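Part 3: Getting your Rakena ready for its first soak

Okay, you've got the planter out of the box, the two halves are clipped together and the reservoir is sitting flat. Now comes the part I enjoy most, getting water and soil in there. I've set up a lot of these (my back porch looks like a garden center) and the steps below are the ones I use every time I start a new one. This section covers the regular Rakena and the long one, which Prukik sells as the Latia. The steps are the same for both, except where I say so.

Before you start

You'll need the wick strips, the float gauge, a bag of potting mix and a watering can with a narrow spout. Please don't use dirt from the yard! It packs down hard and the wicks can't pull water up through it.

1. Put the planter where it's going to live. A full one is heavy, and dragging it around by the rim can pop the clips loose.

2. Soak the wick strips in a bowl of plain water until they sink. Mine usually take a few minutes, but a fresh pack can be stubborn, so poke them under with a spoon.

3. Thread one strip through each slot in the shelf, and leave enough hanging down to touch the bottom of the reservoir. The Latia has an extra slot at each end, and it's easy to miss those.

4. Drop the float gauge into the corner tube, red tip up. Give it a little push with your finger. It should slide freely.

Note: If the gauge sticks, pull it out and look for a tiny ridge of plastic along the tube. A nail file takes care of it.

5. Lower the shelf onto its ledge and fan the tops of the wicks out flat, like spokes.

6. Add damp potting mix, 2 or 3 inches at a time, and press it gently around the wicks. Keep going until you're just below the rim.

7. Water from the top this first time, nice and slow, until the soil is evenly wet. After that, fill through the corner tube and stop when the red tip reaches the line.

Caution: Don't fill past the line. The overflow hole is on the side, so if you've put the planter indoors the extra goes straight onto your floor (ask me about my hallway rug).

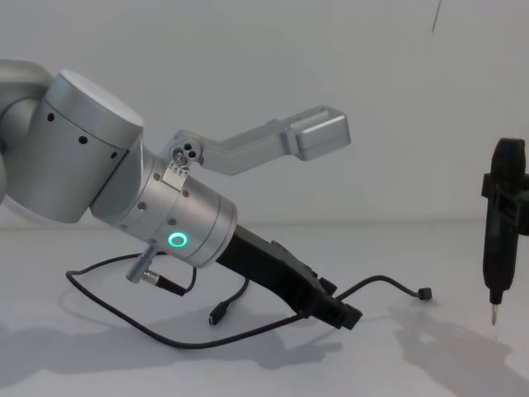 8. Leave it alone overnight before you plant anything. In the morning, push a finger into the soil up to the second knuckle. You want it to feel like a wrung-out sponge.

Note: If the top is still dry, one of the wicks has probably slipped. Lift out a handful of mix near the dry spot and you'll usually find it folded over on itself.

9. Plant your seedlings and top them off with a little more mix. I like basil in the regular size and lettuce in the Latia, but go with whatever you'll eat.

If you bought the Lutora trellis, don't attach it yet. It goes on after the plants have settled in, and the legs need firm soil to stand up straight. Those steps are in Part 4, along with what to do when the reservoir starts to smell.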